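冬天的黑麦面包，第二个月的记录

2024年1月11日

去年十一月开始自己养酸种，到现在还在养。中间死过一次，原因后面会写。这篇主要是给自己留个底，也回答之前留言里问到的几个问题，配方放在中间，赶时间的可以直接往下翻。

为什么又开始做面包

楼下原来有一家叫 Vasiliauskas 的面包店，卖一种颜色很深的黑麦面包，切片薄，能放一个星期。秋天的时候店面关了，门上贴了张搬迁的纸，新地址要换两趟车。我去过一次，来回花掉一个下午，面包倒是没变，还是那个味道。回来以后想了想，一个星期跑一趟不现实，超市里的黑麦面包又大多是染色的小麦面包，配料表第一位是小麦粉，后面跟着焦糖和麦芽膏，吃起来发甜。

几年前我做过一阵子白面包，用的是干酵母，做得不算好，后来搬家把模具送人了。所以这次基本等于从头来。

酸种

起种用的是全麦黑麦粉，Flenesari 的，一公斤装。选它没什么讲究，附近的店里只有这一种磨得比较粗。网上很多人说起种一定要用有机粉，我两种都试过，看不出差别。

做法很普通。第一天五十克粉加五十克水，搅匀，盖上盖子不拧紧。第二天没有动静，照样倒掉一半，补等量的粉和水。第三天开始冒泡，气味很难闻，像放久了的酸菜水混着一点指甲油。这个阶段很多人会以为坏了，其实继续喂就行。第四天和第五天反而安静下来，表面平平的，什么都没有。我第一次就是在这里放弃的，把一整罐冲掉了，后来查资料才知道这是正常过程，前面冒泡的是杂菌，酸度上来以后它们退下去，酵母还没长起来。

第二次我没有管它，每天早上喂一次，到第八天能涨到两倍高，气味变成酸苹果那种，就算成了。

死掉的那次是十二月。出门几天，把罐子留在暖气片旁边的架子上，没放冰箱。回来打开，上面一层粉红色的东西。粉红色和橙色都不要救，整罐扔掉，罐子用开水烫过再用。灰色的水没有关系，那是饿了，倒掉或者搅回去都可以。

幸好之前晒过一点干种，摊在烘焙纸上晾到发脆，掰碎装在小袋子里。用温水泡开，喂了三天就恢复了。建议养种的人都留一份干的，放在柜子里不占地方。

温度

我家冬天室温偏低，厨房尤其冷，朝北，窗缝还漏风。白天开着暖气也就十八九度，夜里更低。黑麦酸种喜欢暖一点，按书上的说法要放在26度上下，差个几度，发酵时间就会拖得很长，而且酸味偏尖，吃起来像醋。

试过的办法有这么几种。

烤箱开灯。老烤箱的灯是发热的，关上门能到三十度以上，太高，要把门夹一根木勺留条缝。缺点是忘记里面有东西，直接预热，我干过一次，盖子上的胶圈化了。

热水袋加泡沫箱。便宜，但是半夜要起来换水。

酸奶机。温度固定在四十度左右，对酵母来说太热，不合适。

最后用的是一张给育苗用的加热垫，带温控，花了32块。垫子铺在纸箱底，上面架一个晾网，罐子放在网上，探头贴着罐子外壁。这样一夜温度很稳。探头不要直接放在垫子上，不然垫子一热就断电，罐子里还是凉的。

配方

这个配方做一条，用的是 Brodetti 的长方形铸铁模，带盖。没有铸铁模的用普通吐司模也行，底部容易上色浅，多烤五分钟。

粉一共530克，全部是黑麦粉，包括酸种里的那部分。水按粉的70%算，是371克，也包括酸种里的水。书里给的比例通常高一些，到八成以上，我用的这包粉吸水不强，加到那么多就成了粥，烤出来中间发黏，刀上全是糊。换了粉的话要自己调，先少放，看状态再补。

盐十克。糖蜜一大勺，可以不放。葛缕子一小勺，压碎，不喜欢那个味道的换成茴香籽或者香菜籽。

前一天晚上：从冰箱里取出酸种三十克，加一百五十克粉和一百五十克温水，搅成泥状，放在加热垫的箱子里过夜。取出来的这三十克里粉和水各半，算总量的时候别漏掉。第二天早上应该涨高，表面有细小的裂纹，如果已经塌下去了，说明过了一点，还能用，只是会更酸。

早上：把剩下的粉、盐、香料和糖蜜都倒进去，加剩下的水。用硬一点的木勺或者手搅到没有干粉就可以了。黑麦没有什么面筋可揉，揉十分钟和搅两分钟结果一样，只会更粘手。

手上沾水，把面团整成长条放进抹了油的模具，表面用湿刮刀抹平，撒一层黑麦粉。盖上，放回温暖的地方。等到表面的粉裂开，出现针眼大的小孔，就可以进烤箱。我这里一般要两个多小时，冷的时候三个小时也有过。不要等它涨到两倍，黑麦撑不住，会从中间陷下去。

烤箱预热到二百五十度，带盖烤十五分钟，降到二百度，去掉盖子再烤四十分钟。脱模以后敲一下底部，声音是空的就行。没把握的话用温度计插中心，到九十八度。

然后放着。这一步最难。刚出炉切开一定是粘的，至少包在布里放二十四个小时，两天更好。我第一条就是当晚切的，以为没烤熟，差点又送回烤箱。

失败记录

第一条，当晚切，粘刀。味道可以。

第二条，忘了放盐。没有盐的黑麦面包吃起来像湿纸板，涂黄油也救不回来，后来切丁烤干，煮了甜菜汤。

第三条，发过头，顶部中间塌了一道沟。切片以后顶部有个很大的空洞，空洞下面是密实的一层。

第四条，想偷懒，用了酸奶机保温，种子发得很弱，烤出来矮了一截。

第五条，第一次比较像样。边角有点焦，气孔均匀，放到第三天最好吃。

第六条，换了 Mendora 的细黑麦粉，颜色浅，口感软，同样的水量显得太湿。这种粉可能更适合和小麦粉混着用，我还剩大半袋，打算拿来做饼干。

往后就没有逐条记了，基本稳定，偶尔表面裂得不好看。

保存和吃法

整条用棉布包，放在面包盒里，切面朝下。放一个星期没有问题，夏天大概不行，到时候再看。切片冷冻也可以，烤面包机直接烤，不用解冻。不要放冷藏，会变硬，还掉渣。

吃法上没有什么花样。早上一片，黄油，盐，有时候加一点酸黄瓜。晚上有汤的话就把它切厚一点，泡着吃。放得久了的边角料可以打碎，烤干，冬天做肉丸的时候代替面包糠，颜色深，有一点酸。我还试过用它做格瓦斯，泡了两天，瓶子打开时喷了一灶台，剩下的半瓶味道倒不差。

关于刀。黑麦面包密，普通锯齿刀切到一半会歪，我现在用的是一把长的、齿比较浅的，来回拉，不往下压。切之前刀面抹一点水，会顺很多。

留言里的几个问题

有人问能不能用面包机。能搅拌，能保温，但是多数机型的发酵时间是固定的，对酸种来说太短。如果机器允许单独设置每一段，可以试。

有人问每次倒掉的种怎么办。我现在冰箱里只留一小罐，一个星期喂一次，做面包之前才放大，所以几乎没有要倒的。非倒不可的时候可以摊薄饼，加鸡蛋和一点牛奶，别放太厚。

有人问成本。粉、电费加起来，一条比原来店里买的便宜，但是没有便宜很多，时间也没有算进去。只为了省钱的话意义不大。

还有人问为什么不加一部分小麦粉，那样好操作。加三成确实容易得多，也涨得高。我只是想做出原来那家店的那种，他们的牌子上写的是纯黑麦。

下一步想试烫种，就是先把一部分黑麦粉用开水烫过，保温几个小时，让它自己变甜。据说做出来的面包颜色更深，能放得更久。加热垫的温控最高只能调到四十多度，烫种需要六十几度，得另外想办法，可能会用保温桶。
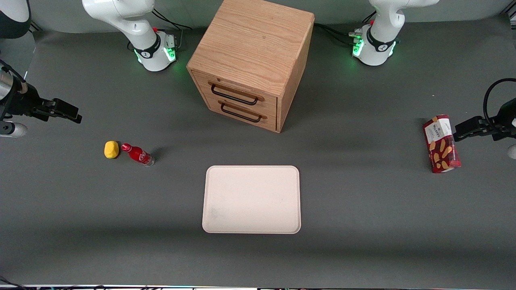

一月底之前要做的

把 Mendora 那袋细粉用完。再晒一份干种，上次那份已经用掉了。模具盖子内侧有一小块锈，擦掉，抹油，空烤一次。烫种先做半份，成不成都会写上来。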